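Setting Up and Maintaining the Two-Arm Table Cell in Simulation
Project report, Robotics Lab II

1. Setup

Our group took over the Forholm cell in August. It has two arms at one table, and we were asked to get the simulated version running again before anyone touched the hardware. The previous group left a config file and two pages of notes. The notes did not say which gripper offsets were current, so we measured them again from the model.

Each arm has its own base frame. We set the table as the world origin and entered both bases relative to it. The simulation runs with a 2 ms time step. At larger steps the fingers passed into thin objects such as bowl rims. 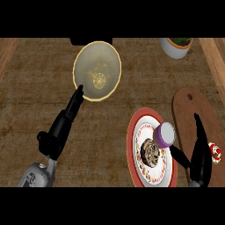

Deividas Luik

2. Checking the grippers

The test layout has a bowl, a plate with food on it, a cutting board and a small container with a purple band. The left gripper is sent to the rim of the bowl and the right one to the container at the edge of the plate. With the tips this close to their targets, an error in the wrist offset is easy to spot.

We ran the check 330 times and logged the fingertip position each time. Most of the bad runs came from the left arm. Cinzia Grasso traced them to a wrist offset that had been entered twice, once in the arm file and once in the gripper file. We deleted the second entry and reran the set.

3. Upkeep

The logs fill the disk quickly, so we now keep the last 40 and delete the rest. After any change to an arm file, both arms must be homed and the collision shapes rebuilt. Skipping the rebuild leaves the old shapes loaded with no warning.

4. Open items

The right arm still drifts slightly when it holds a pose. Uliana Levchenko is testing new joint gains for it.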